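Kanari Coop Door Controller - Support
Ticket: Door reopens after dusk close
Status: Resolved
Product: Kanari door unit with Azar light sensor
Site: Skusencombe
Opened by: Karim Srour

Initial report

Door closes at dusk as set, then reopens within 5 minutes. It stays open until closed by hand from the keypad. Started in January after the run was extended and a lamp was put up by the feed store. Birds are going in on time. No damage to the door panel or the guide rails. Battery was replaced before the fault began. Firmware is current according to the menu.

Sensor threshold is at the factory value. Close delay is 3 minutes. I have tried a power cycle and a full reset. The fault came back the same evening both times.

Support reply

Please send the event log from the controller (Menu, Service, Export) and state which wall the sensor is mounted on. Also confirm whether the obstruction setting is on. An obstruction reopen and a light reopen look the same from outside but are logged under different codes.

Karim Srour

Log attached. Sensor is on the east wall under the eave, facing the feed store. Obstruction setting is on, sensitivity medium. Relevant lines:

CLOSE START, light below threshold
CLOSE END, limit switch OK
OPEN START, light above threshold
OPEN END, limit switch OK

No obstruction codes anywhere in the export.

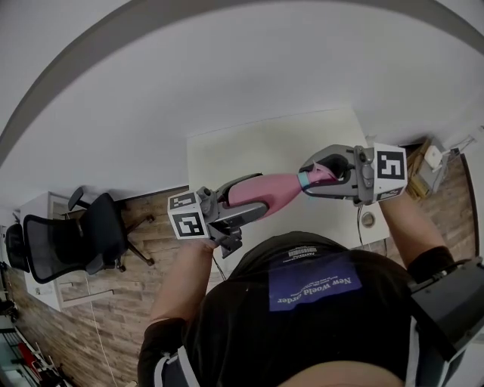

Pink object with light blue band, held between two grippers.

Support reply

The log rules out the obstruction circuit and the limit switches. The door reaches the bottom, the switch confirms it, and the controller then gets a light reading high enough to count as morning. Raw values in your export are under 2000 at close and over 4000 at reopen. Natural light does not rise like that after sunset. The feed store lamp is the likely source.

Steps:
1. Leave the lamp off for one evening and let the door run on automatic.
2. If it stays closed, move the sensor to a wall with no view of the lamp.
3. Set Night Lock to ON. With this set, the controller ignores light readings until the earliest open time.
4. Check the clock before setting an earliest open time. A full reset clears it.

Karim Srour

Step 1 done, door stayed closed all night. Clock was wrong after the reset, now corrected. Sensor moved to the north wall. The cable was too short, so I used a Kunari extension lead with the joint inside the coop. Night Lock is ON, earliest open 6:30 a.m.

Ran 3 evenings with the lamp on. No reopens. Morning opening is normal.

Support reply

Extension lead is fine for this sensor as long as the joint stays dry. Keep the obstruction setting at medium. Closing the ticket. Reply to reopen it if the fault returns.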